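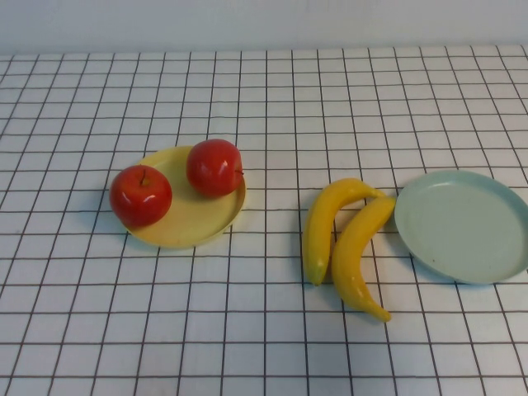

**Nusrat Liyanage**
Data collection and labeling, Team Cladeletti
Project report, 11 May 2026

## What we set out to do

Our plan in the winter was ambitious. We were going to teach an arm to clear a breakfast table. By the second meeting with our adviser the breakfast table had become "some fruit," and by the third it had become apples and bananas, sorted by plate. Apples go on the yellow plate, bananas go on the blue one. A toddler can do it, and the toddler doesn't need a power supply.

The learning part is a policy trained on demonstrations. A person drives the arm through the task, we record the camera view and the joint positions, and the model tries to copy what the person did. My share of the project was the demonstrations, so this report is mostly about those. The training code is covered in the Bepari section of the team folder.

## Collecting the examples

We recorded 100 demonstrations. I had assumed this would take an afternoon. Each one is short, but the table has to be reset between runs, and a reset is where a tired person gets lazy. I got lazy. In my first batch I put the bananas back in nearly the same spot every time, with the ends touching, and the model learned that spot beautifully. Move a banana over by one grid square and the arm would close on bare cloth with total confidence.

I threw out 36 demonstrations from that batch and recorded them again. For the new ones I wrote starting positions on slips of paper, using the grid as coordinates, and drew them from a mug. It is a very low-tech random number generator, but it has no favorite corner of the table.

We also started saving partly finished layouts as starting points: both apples already on the yellow plate, say, and both bananas still on the cloth with the blue plate empty. In the early data every run started from nothing and went apples first, so the model had never seen a table where the apples were done. Faced with one, it picked an apple up and put it back down. I have coworkers like this.

## Labels

Every run got a start state, an end state and a pass or fail. The argument that ate a whole evening was over what "on the plate" means. An apple that hangs a bit past the rim is on the plate according to me and a disgrace according to the rest of the team. We settled on this rule:

- pass if the fruit is resting on the plate and stays there when the arm backs off
- fail if any part of it touches the cloth

Under the old, stricter rule, 14 runs had been marked as failures. I relabeled them by hand.

## Results so far

We tested on 20 layouts drawn from the mug and kept out of training. The policy trained on the first batch finished almost none of them. The one trained on the redone set finished 14. Most of what it still gets wrong involves two bananas lying close together, where it goes for the middle of the pair and gets neither.

## Still to do

Record more close-banana layouts. Wrinkles in the cloth shift the grid lines a little, so my coordinates are only as good as my smoothing, and I'd like to tape the corners before the next session. The final demo at Ulesstead is in June. Someone has suggested adding a pear, and I have asked them to put it in writing.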